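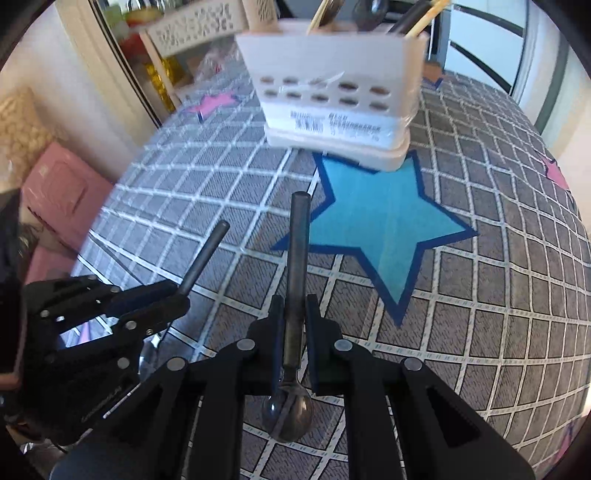
A spoon with a dark grey handle, and behind it a white perforated holder with its label on.

The drawer is over. For as long as most of us can remember, cutlery lived lying down, in a tray with a compartment for forks, one for knives, and one for birthday candles and a key to something. Now it is expected to stand up.

The upright holder has crept off the draining board and on to the dining table, where it sits all day like a guest who has misjudged the bus times. Plemis sells one in 19 colours, most of them white. Cetico does a taller version for people with serious ladles. Both have holes in the side, a feature I put down to drainage until a shop assistant in Grakari told me it was "for lightness".

I have lived with one for two months, and my complaints are few. Spoons go in bowl up, so you grab the handle of nothing and the eating end of everything. Long handles lean out at an angle and catch your sleeve. The barcode label will come off in December, if I soak it.

Against that, you do lay the table faster. Put down a cheerful cloth, diamonds and big pink and blue stars if you like, plonk the holder at the far end and let people help themselves. My mother would have called this a canteen. She owned more than 200 teaspoons and kept them in a drawer that wouldn't open.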